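News > Faith & Community > Press Releases

We use cookies to keep this site running and to see which pages people read. By staying on the site you agree to this. Manage settings

FOR IMMEDIATE RELEASE

Trevard Retreat Weekend Returns in November With Four Talks, One Long Hymn Sing and Better Coffee

TREVARD — My name is Ingvar Bergmann, and I've been asked to write this press release myself because I'm the one who keeps answering the phone. So, hello! I'm the director of Cosard Fellowship, a small teaching ministry that runs Bible weekends for regular churchgoers, and I'm very happy to announce that our fall retreat is coming back to the Daneshvar Conference Center in Trevard this November.

If you've been before, you know roughly how it goes. We start with supper at 6 p.m. on the first night, then I get up and talk for too long about the book we're studying, then we sing. This year the book is Ruth. I've wanted to teach Ruth for ages and kept putting it off because it looks so short on paper (four chapters, you can read it over a sandwich), but I've spent most of this year in it and I keep finding more. There's a famine, a long walk home, a field full of barley and a mother-in-law who tells everybody exactly how bitter she is. I love Naomi. I think a lot of people in our pews feel the way she does and have never heard a sermon that let them say so.

There will be four main talks, one for each chapter. I'm giving the first and the last. The two in the middle will be led by pastors from our sister churches in Flesel, who have both taught at our summer evenings and who are, I'm told, already arguing about how much time to spend on the threshing floor. After each talk we break into small groups. You don't have to speak in the small groups. I say this every year and I'll say it again here, since it's the question I get asked most on the phone.

We have room for 154 people, counting the folks who drive in for the day. Last fall we filled up early and I had to turn away 20 people, and I hated doing it. Please don't wait for the last minute if you know you want to come. The price is the same as last year and covers your meals, your room and the study booklet. If the money is a problem, call me and we'll work it out between us. No forms for that, and I won't ask you a bunch of questions.

A word about the booklet, because I'm proud of it. It's 62 pages, it has the whole text of Ruth printed with wide margins for your notes, and we had 1000 copies made so that churches who can't send anyone can still use it at home in the winter. If your church would like a box, let the office know and we'll mail it for the cost of the postage.

Saturday-style free time is back too, whichever way your own week runs. There's a walking path behind the center, a reading room with decent chairs, and a choir practice in the chapel for anybody who wants to join in on the last morning. You don't need to read music. The hymn sing on the second night will go until people are tired of it — last year that was well after 10 p.m., and I was not the first to give up. Requests are welcome. Bring your old hymnals if you have them, especially the ones with the alto line penciled in.

The food is being handled by the center's own kitchen this time. We did listen to what you wrote on the comment cards, and there will be real coffee at breakfast and something hot for people who don't eat meat. Please tell us about allergies when you sign up and not when you're standing in line with a tray.

Child care is available during the talks for kids up to age eight. Older kids are welcome to sit in with us, and a few of them asked the best questions last time around. One boy wanted to know what happened to Orpah after she went back, and I still don't have a good answer for him.

To sign up, call the Cosard Fellowship office or stop by the front desk at the Daneshvar center any morning. Ask for the retreat sheet. Church leaders who want to bring a group should call me directly so we can keep your rooms together on one hall.

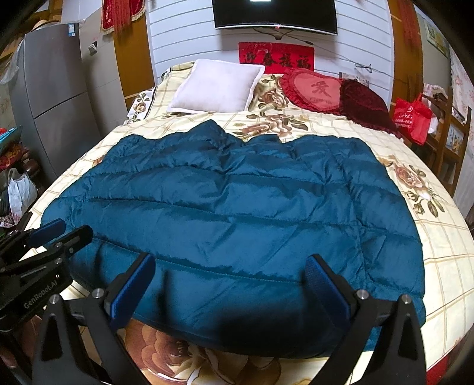
Rooms open at 3 p.m. on the first day, and there's always a pot of soup on for people who've had a long drive. Bring your Bible, a pen and good shoes for the path. I'll be at the door with the name tags, so come and say hi before supper.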